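Notebook, Orada bench, May
Entry by Gemma Penrose

Started at 9:15 with coffee and a long talk with Barry about where we stand on the pick-and-place set. The target is still 2000 good episodes, and when I opened the log this morning we had 1371 in it. I had hoped for more by now, but I would much sooner be behind with clean data than ahead with the sort of thing we collected in the first week, when the prompts said one thing and the arm went and did another (my fault as much as anyone's, I was typing them in from memory).

Glenys has rewritten the prompt list and it is a real improvement. The old one had a lot of "pick up the red one," and with a star and a cylinder both in red on the board that could mean either. Every prompt now names color and shape together, so "red star," "green cylinder," "blue house" and so on. She also wants some prompts that go by position, things like "the piece behind the green star," and I agree, though I'd like those kept in a separate folder until Jade has looked at how the Mukia loader handles them. It choked on anything longer than one line last time and we lost most of an afternoon to it. 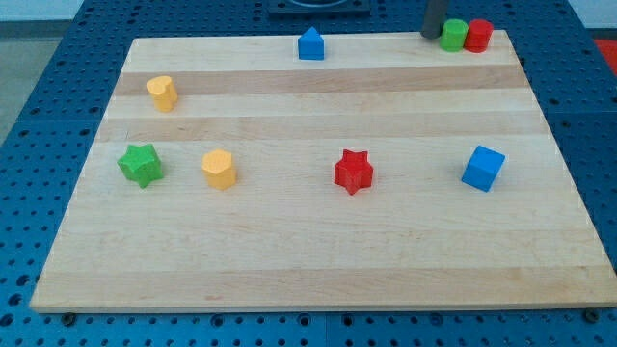 Barry drove for the first session and I labeled. He has a lovely light touch with the controller and his approaches come out very smooth, maybe too smooth – Yvonne pointed out last month that the policy trained mainly on his runs had hardly any examples of recovering from a bad grasp. So we agreed that he would keep his good ones and also leave in the misses where he went back and tried again, as long as the second try ended in a proper lift. I'm tagging those "retry" and writing the number of attempts in the notes column. Please do the same, whoever is reading this!

Two pieces set side by side and touching are still the hardest layout we do. Coming straight down on one cylinder tends to nudge its neighbor, and then the prompt no longer matches what the cameras saw at the start. Barry's way is to come in from the far side and ease the piece away before closing. It takes longer, and I've stopped worrying about the episode length limit for these. Jade says the Britlow script can be told to ignore it, with a flag I have now written on the inside cover of this book so that I stop asking her.

Finished a little before 4:30 with 99 new episodes kept. I haven't watched the last batch back yet. The wrist view looked a bit dark to me on the monitor toward the end and I'd like a second pair of eyes on it – Yvonne, if you get in before me, would you?

To do: copy the day's files to Yatsenko, send Glenys the three prompts that still read oddly, ask Jade about the folder names.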